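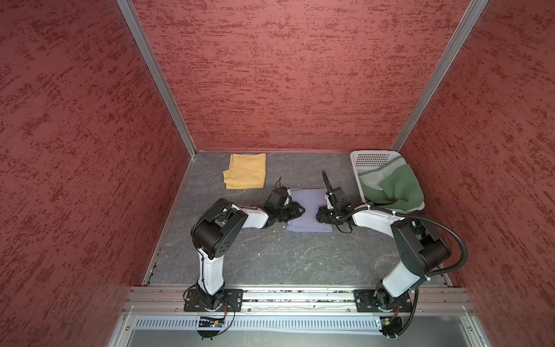
The ferry went at six and it was nearly four and I hadn't folded a thing.

Laundry first. My mother's rule, not mine. You don't leave a house with cloth in a heap, she said, it brings you back. Well, I didn't want bringing back. So. Yellow one, in half, in half again. Corners never met. Left it. The green one I kept in the basket because I couldn't look at it yet.

And the lavender.

I'd had the lavender since Texier, when we lived over the dye works and the whole stair smelled of wet wool and pennies. Up to 10 of us on that landing, depending on who was speaking to who. My aunt gave it to me off her own line, still damp. Take it, she said, you'll want something from here. I was nineteen, I wanted nothing from there. I took it.

Phone went. The agent again. Had I left the keys. No. Would I be leaving the keys. Yes. Where. I said under the pot and he said what pot and I said I'd find a pot.

Back to it.

The room was red, did I say that? My husband painted it the first winter in Skirken, with a sponge, out of a magazine. He was so pleased. Two coats and then a third because the second came out like liver. 52 steps down to the street and 52 back up for every tin. I told him it was like living inside a plum. He said people pay for that. Fourteen years in the plum, and him gone for the last two of them, and I never painted over it. Meant to. Bought the white. It's still in the hall with the lid on, the new people can have it.

Quarter past. Move.

Kettle wrapped in a towel. Radio - no, radio stays. Photographs in the biscuit tin, the tin in the blue bag, the blue bag by the door. The letters from Lirau I'd promised myself I would burn and then there was no time to burn them, so they came too, down the side, where the shoes should of gone. Shoes in a carrier. Fine.

The woman downstairs knocked and wanted to know about the noise. I said I was leaving. She said oh, and then stood there. We had never liked eachother. She looked past me at the walls and said, is it all like that? I said only this room. She said it's quite warm. Then she put a heel of bread in my hand, in paper, and went back down, and I stood holding it like an idiot with the clock going.

Then the lavender again. You need two people for it, that was the whole trouble. One each end, walk in, corners together, walk out. My aunt and I used to do it in the yard without talking. Then him and me, badly, him always taking the wrong corner and then bowing.

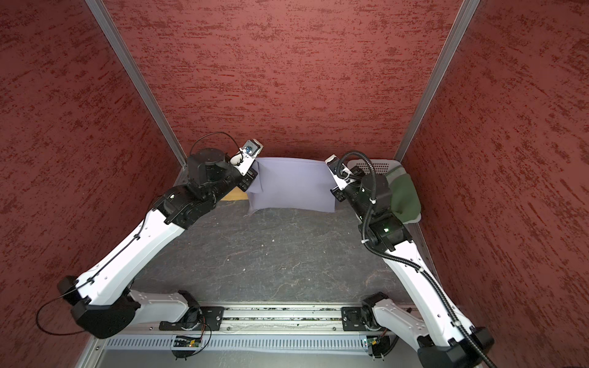 Stretched out like that it was smaller than I remembered. I'd had it in my head as a sail. It was just a cloth. Gone thin, a bit gray in the purple, from being washed 1000 times in hard water.

I smelled it. Soap. No pennies, no wool. What did I think.

Twenty to five. The taxi from Vimura Cars said ten minutes and that was ten minutes ago, and I could hear somebody leaning on a horn, three floors down, might of been mine.

So I didn't fold it. I put it round my neck, twice, tucked the ends in my coat. Picked up the blue bag and the carrier and the bread. Yellow one went on top of the kettle. Green one - his, the green, the sleeves gone at the elbow - I took out of the basket all anyhow and pushed it down the front of my coat, so I must have looked about eight months along.

Basket stayed. Paint stayed.

There wasn't a pot. I left the keys in the kitchen sink and rang the agent from the stairs, and it went to the machine, and I said sink, and then I said sink again in case, and by then I was at the bottom and the horn had stopped and the driver had got out and was holding the door.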